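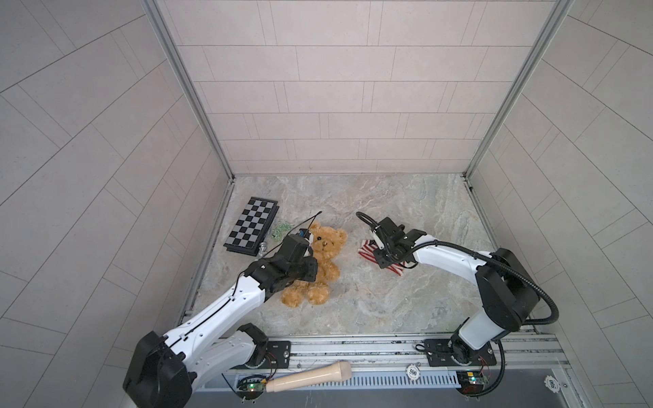
The bear on the marble-look floor, with the folding chessboard just behind.

Rorkberg teddy bear with striped sweater
Reviewed by Leen Sleiman, 2018-05-25

I don't trust a stuffed animal that comes dressed. Usually the outfit is there to hide thin stuffing or a bald patch, and you pay extra for it. The Rorkberg has 482 ratings on the Sfeir site, nearly all of them glowing, and most read like they were written the day the box arrived. I've had mine since August, so I'll try to be more useful.

The fur first. It's long, golden and shaggy, and it photographs better than it behaves. Give it a few weeks of handling and the arms start to clump. Brushing helps for a day or so. If you want something sleek, buy a different bear.

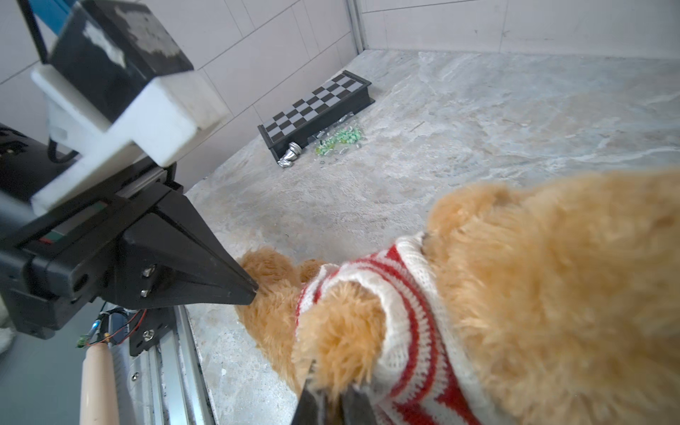
The sweater I was ready to hate. Red and white stripes, a proper chunky knit, cuffs rolled back at the paws – I assumed it would sag by fall. It hasn't, much. The rolled cuffs do collect loose fur, and I've given up picking it out. My nephew Elie pulls the thing around by the sweater and so far no stitch has gone, which is more than I can say for the Drellham rabbit we had before.

Is it worth $36? Barely. The face is plain, the eyes are small and half lost in the fluff, and the tag's washing advice is "surface clean," meaning you're on your own with juice. Shadi Nassar, who has the same one, puts his through a cold cycle in a pillowcase. I haven't had the nerve.

Three stars. I'd go to four if they sold the sweater separately.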